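胶囊咖啡的收纳与清洁：一些厨房里的小办法

家里有了胶囊咖啡机以后，最先乱起来的往往是机器旁边那一小块台面。胶囊一盒一盒地买回来，拆了盒子往抽屉里一倒，早上睡眼惺忪地去摸，摸出来的总是低因的那一款，喝完了人还是困的。我自己就这样糊里糊涂过了大半年，后来慢慢试出一套顺手的做法，写在这里，大家挑适合自己厨房的用就好，不必全盘照搬。

先说放在哪里

胶囊怕热也怕潮。很多人图方便，把它们收在灶台上方的吊柜里，或者干脆摆在机器顶上的温杯板上，看着挺像咖啡馆，其实那两个地方都热。我家的胶囊现在住在水槽另一头的浅抽屉里，离炉子远，离杯子近，转个身就能拿到。冰箱也不用放，密封好的胶囊在阴凉的柜子里待着就很好，进进出出冰箱，外壳上反而容易结一层水珠，擦起来怪麻烦的。

抽屉不用深，深了就会忍不住往上叠，叠了两层以后下面那层基本就被忘掉了。去年五月我大扫除，从抽屉最里面翻出一整排早就过了日期的，心疼了好几天。现在我的规矩是一层，放不下就先不买。

盒子上的日期别随手扔了

胶囊倒出来以后，纸盒多半就进了回收袋，日期也跟着走了。我会把印着日期的那一小块纸剪下来，塞在这一批胶囊的前面，新买的放后面，旧的往前推。听起来有点啰嗦，做惯了也就几秒钟的事，边等水热边就弄完了。口味说明我也留着，家里来客人的时候拿给人家看，比我站在旁边比划“这个酸一点，那个苦一点”要清楚得多。

分隔用什么都行

我在Fastenska买过一个抽屉分隔盘，格子正好卡得住，用到今天也没换。不过说实话，家里现成的东西一样好使：装鸡蛋的托盘、月饼盒里的内衬、窄长的餐具盒，量一量宽度，放得进去就行。要紧的是量抽屉的净高，拿尺子从底板量到上面的横档，再拿一颗胶囊立着比一比。我第一次就是忘了量，买回来的盘子漂漂亮亮，抽屉关不上，只好拿去装了纽扣。

两种喝法的人住在一起，最好左右分开，一人一边。我先生喝浓的，我下午只喝淡的，从前混在一处，免不了你怪我拿错、我怪你乱放，分开以后清静多了。

用之前看一眼封膜

拿出来别急着往机器里塞，在台面上立一下，看看封膜是不是平整，边沿有没有翘起来或者磕瘪的地方。膜鼓得厉害的、戳破了的，都别用了，咖啡粉漏进机器里，清起来可比少喝一杯烦人。边沿那一圈也值得用手指轻轻摸一遍，压歪了的话，放进仓里容易卡住，硬扳把手是会伤机器的。

我还习惯看膜上的颜色来认口味，膜上印的小字实在太细了，早上没戴眼镜根本看不清，光一照又反光。颜色就好认得多。要是你家几种胶囊颜色相近，可以在格子前面贴一小条纸胶带，写上大大的字，老人家来住的时候也能自己找到。

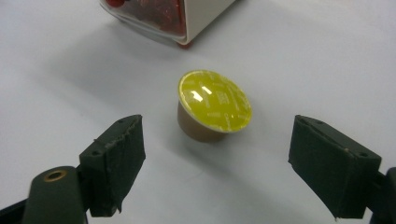 Kirsten Friesen：我家也是靠封膜颜色认，可是常买的两款颜色太像了，后来我把其中一款倒过来放，膜朝下，另一款膜朝上，拉开抽屉就分得清。另外想问问，用过的胶囊你们怎么攒？我放在小桶里，夏天没几天就有味道了。

谢谢Kirsten，倒着放这个办法好，我今天晚上就去把抽屉重新摆一遍！至于用过的胶囊，夏天确实是个麻烦。我的做法是先让它在滤水篮里凉透，再把膜揭开，咖啡渣磕出来，空壳冲一冲晾干了再攒。这样攒上一阵也没什么味道，桶也不会黏糊糊的。膜不太好揭的，用小刀尖沿着边沿挑开一个口子，剩下的就能撕下来了，手离刀远一点。空壳该归哪一类，各地的规定不一样，还是看看包装上的说明，再问一问自己小区的回收点。

磕出来的渣子别浪费，摊在旧盘子上晾到发干，装进小布袋里放鞋柜，去味很不错，记得一定要干透，不然会长毛。我也拿它刷过炖肉的锅，粗粗的，去油挺利索，不粘锅就不要这样刷了，涂层会花。

机器里的小仓也顺手照顾一下

每天最后一杯喝完，空放一次热水，把管路里的残渣带出来，底下接一个旧杯子就行。接水盘要拆下来洗，底下的缝里最爱藏咖啡渍，旧牙刷蘸点小苏打，转着圈刷几下就掉了。除垢的间隔照说明书来，水质硬的地方要勤一些。不要拿白醋代替除垢剂，味道好久都散不掉，我有一回连着喝了三天酸溜溜的咖啡，从此老老实实买除垢剂。

台面上滴的咖啡趁湿就擦，白色台面尤其要当心，隔了夜会留下一圈淡淡的黄印。已经留了印子的，用小苏打调成糊敷上二十分钟，再拿湿布慢慢擦掉。石材台面先在不起眼的角落试一试，没问题了再往中间弄。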